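Packing room going over to robots – anyone been through it?

tistent_lass
7 July 2024
Hello all, long-time reader and first proper post, so bear with me. I've been on the packing benches at Rokley for nine years and since December a few of us have been showing the new system how to do our job. You hold a gripper in each hand and open and shut boxes, up to 400 goes a week, and it learns from that. I thought I'd hate it, but I've got rather fond of it!

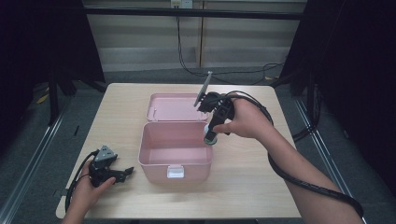

What I didn't expect was how much it makes you notice your own hands. Lids and clips I'd do half asleep, and now I'm thinking about which side to come in from. My wrists do ache by Thursday, mind.

oldbench53
Glad you're enjoying it, love, but I'd be asking what happens once it's learnt. We had the same cheery talk at Itex and 23 of us were moved to nights.

tistent_lass
Fair point, and I have asked. They say retraining – nothing on paper yet.

marrowfat
Not my experience, oldbench. Ours took the heavy lifting and I went home less tired. Depends who's running the place.

oldbench53
Maybe so. Get it on paper all the same, and ask for the teaching rate while you're at it.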